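October 27, 2019

A few people have asked me what my job is these days, and my answer keeps getting longer every time I give it, so I'm putting it all in one thread and you can make a cup of tea and read it or not, as you like. It's about robots, but mostly it's about the people I work with.

For anyone new here: I'm at Prustberg, on the returns side. When you order something and send it back, it comes to a bench, and a person opens the box, looks it over, puts the bits back where they go and closes it up again. 186 of us work on the Pliltton site. On a busy day my section alone gets through 2,000 boxes, and I have been doing it long enough to dream about packing tape.

In September we were told that robot arms would be coming to part of the line. The system is called Zavovel. Before the arms can do anything useful they need to learn from people, and what they learn from is recordings of us doing ordinary handling with a gripper held in the hand in place of our own fingers. You squeeze, the pads close, and the camera on top takes it all in.

I put my name down for the recording team mainly because my shoulder was bad and I'd heard you got to sit down. (You do get to sit down! Some of the time.)

A surprise to me was how little of it happens at a bench. They want ordinary rooms, with daylight and patterned tablecloths and somebody's television in the background, so out we go to living rooms with two grippers and a lot of small things to pick up.

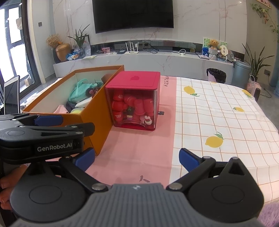

Magdy Belhaj

So, little toys and containers, boxes with all sorts in them, and those blue finger pads, which I now know better than my own thumbs. I never thought a table covered in lemons would be a place of work, but I like it. It's a cheerful thing to look at for a few hours.

The work itself is strange at first. I have twenty-odd years of habits in my hands and the gripper doesn't have room for most of them. With my fingers I'd scoop up a little packet, turn it over and tuck it in a corner without looking. With the gripper I have to decide where to take hold of it first, and my first week I dropped nearly everything. I came home and told my wife I'd been demoted to toddler.

Then it gets better, and you start noticing what you know. Soft bags want to be taken by the loop. Round things run away from you if you come at them too low. I had never said any of that out loud before, and now I say it all day long to whoever is learning next to me.

Fouad El Khatib was the best packer on our line by a mile, and he hated the grippers. He's so fast by hand that slowing down felt to him like being told off. He gave it a fair try and went back to the bench, and I want to say clearly that he was allowed to, with no fuss and no change to his pay. I'd have been a lot less warm in this thread otherwise.

Sherif Tahiri went the opposite way. He was never the quickest and used to get pulled up about his rate, which wore him down. On recordings he's a wonder, very smooth and even, and he never gets cross with an object. He's training other people now. I've known him for years and I hadn't heard him talk that much at lunch, ever.

About the rate, while I'm on it. At the bench we had a screen with your number on it, and you'd feel it at the back of your neck. The recordings have a number too. They wanted 500 good takes per person in the first stretch, and a few of us started rushing, and then of course the takes were sloppy and had to be done over. We brought it up, and the screen-style tally is gone from the recording side. I would love to see it gone from the benches too. Still arguing that one.

What I miss is the noise, if you can believe it. The line is loud and silly and somebody always has the radio going. In a living room you're concentrating, you keep your voice down, and by the afternoon I'm dying for someone to shout something rude about my haircut.

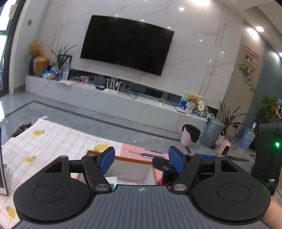 Kanokwan Duangkaew wrote under my last post asking whether it bothers me that I'm teaching a machine to do my friends' work, and whether anyone has put a promise about jobs on paper.

Kanokwan, yes, it bothers me, and I'm glad you asked it straight. I think about it on the bus home most evenings. What we have on paper is that nobody on the Pliltton site loses their place before the arms have run for a full year, and that anyone whose bench goes gets offered retraining on full wages. What we don't have is anything after that year. We've asked. The answer so far is that it's too early to say, and I don't care for that answer.

I'll also say that the returns bench is hard on a body. My shoulder has had a proper rest for the first time in ages, and I can lift my granddaughter again without making that noise. If the arms take the heavy, dull end of it and the people keep the looking and deciding, I'd call that a decent change. If they take the lot, I'll be on here complaining at great length, as you all know I can.

Sherif Filali from the Fragkou depot tells me they're getting the same system next year, and he wanted to know what to ask for before it lands. I told him to get these in writing: that going on recordings is a choice, that you can go back to your bench, that there are proper breaks for the hands (holding a gripper makes the fingers ache in new places), and that the people making the recordings get to see how the arms do with them.

We got that last one only two weeks ago. They showed us an arm working from our takes, and it took hold of a soft bag by the loop. Sherif Tahiri poked me in the ribs so hard I spilled my coffee. I was proud and a bit queasy, both together, and I haven't sorted out which was bigger.

Anyway, that's what I do all day. If your workplace is getting something like this, do write to me, I'd love to hear how they're handling the rate question in particular. I'm slow to reply but I do reply.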